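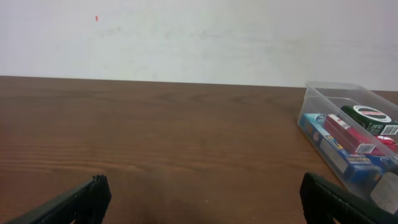
木の天板と白い壁

木部塗装・仕上げ板 > 塗料・硬化
スレッド:冬場のオイル仕上げ、硬化待ちの判断基準について

投稿者:kitamado
2025年2月9日(日)
Kinananoの植物油系ワックスオイルを使っている。缶の表示は塗布後24時間で軽歩行可、完全硬化は「季節により延長」とだけ書かれている。作業部屋の室温はほぼ16度、湿度は暖房の有無でかなり振れる。
前回は試験片に1回塗り、拭き取り後562時間経過時点で水滴試験をして輪染みが出た。硬化不足なのか、塗膜が薄いだけなのか切り分けられない。
冬場に2回目を重ねるタイミングを、各自どう決めているか知りたい。時間で区切っているか、別の指標があるか。

投稿者:tonoko
水滴試験だけでは切り分けは無理です。浸透型は完全に硬化しても、水を長く置けば染みます。放置時間は何分でしたか。
乾性油の硬化は酸化重合なので、効くのは温度と酸素の供給量。湿度の影響は温度ほど大きくないと見ています。表面だけ先に膜を張ると内部が遅れるため、拭き取り残しがあるなら時間の比較自体に意味がなくなります。

投稿者:kitamado
放置は30分。拭き取りは綿ウエスで3回、最後はウエスに色が付かなくなるまで。試験片は天板と同じ材ではなく、手持ちのナラ端材を使った。

投稿者:menuki_shita
同じ材でない試験片のデータは参考程度にしたほうがいい。道管の太さで吸い込み量がまるで違う。ナラで残った油が後から滲んでくるのは普通に起きる。
自分は時間では決めない。目立たない箇所に白い紙を当てて重しを載せ、一晩置いて油が移らなければ2回目に進む。16度前後だと3日から5日が多い。
そもそも冬に食卓の天板をやるなら、Nurklowの2液ウレタンのほうが管理しやすい。硬化剤の比率さえ守れば、硬化時間のばらつきは小さい。

投稿者:tonoko
2液ウレタンも低温で反応が遅くなる点は変わりません。16度なら問題ないとして、夜間に暖房を切って5度台まで落ちる部屋では指触乾燥が倍以上に延びたことがあります。
また、ウレタンは部分補修ができません。傷が入ったら面全体の研磨になります。食卓だからウレタン、という選び方には賛成しません。

投稿者:menuki_shita
部分補修が利くのはオイルの利点だが、実際にやると補修部だけ艶が変わる。結局全面を塗り直した経験のほうが多い。輪染みが出る頻度を考えれば、手間の総量はウレタンが下だと思う。

投稿者:bess_user
横から失礼。価格の話が出ていないので書いておくと、Bessonの通販でKinananoの小缶が3,855円(送料別)。薄く伸びるので、この缶で小ぶりの食卓なら2回塗っても余る。余りは缶内の空気を減らして保管しないと皮が張る。
2液は混ぜたら使い切りなので、少量塗装だと単価の比較が崩れる。

投稿者:kitamado
まとめて返信。
紙を当てる方法は試す。ナラのデータは捨てて、天板の裏で取り直すことにする。
ウレタンは今回は見送り。去年の10月に別の棚で使い、ゴミ噛みの研ぎ直しが負担だった。
もう一点、木目の濃淡で吸い込みが変わる場合の対処を聞きたい。早材側だけ艶が引けるとき、全面に重ねるか、引けた部分だけ足すか。天板の木目は次のとおり。濃い筋と淡い筋が交互に入り、左上寄りに一部暗いところがある。
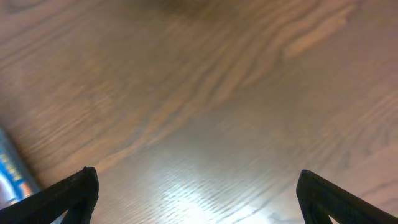 tonoko:全面に重ねてください。部分的に足すと境界で艶の段差が出ます。2回目は1回目の半分以下の量で、塗布後15分から20分で拭き取り。引けている箇所は、その時間内に表面が乾いて見えたら追加で塗り、拭き取りは全面同時に行います。

投稿者:menuki_shita
ここは同意見。加えて、2回目の前に研磨するかどうかで結果が変わる。自分は400番で毛羽だけ落とす。600番以上に上げると次の油が入りにくい。

投稿者:tonoko
その点は意見が違います。番手を上げて吸い込みが落ちるのは素地の段階の話で、1回塗った後の400番と600番の差は確認できませんでした。同じ板を区切って重量を測りましたが、秤の誤差の範囲でした。

投稿者:menuki_shita
樹種は? 散孔材ならそうなるかもしれない。環孔材で差が出ないとは考えにくい。

投稿者:tonoko
カバです。環孔材では測っていません。

投稿者:bess_user
湿度計の件。Pandovの安いデジタル式を使っているが、窓際と部屋の中央で表示が10%近く違う。1台だけで硬化条件を語るなら、置き場所を固定して塗装面と同じ高さに置くこと。温度も床付近と天板の高さで違う。

投稿者:kitamado
湿度計は棚の上に置いていた。天板の高さに移す。
裏面の試験は400番と600番で半分ずつに分け、紙当ては毎晩同じ時刻に行う。水滴試験は放置10分と30分の両方。2回目を塗った時点で数値をここに書く。

投稿者:menuki_shita
使用後のウエスは水に浸けてから処分を。室温が低くても、丸めて置けば自然発火の条件は揃う。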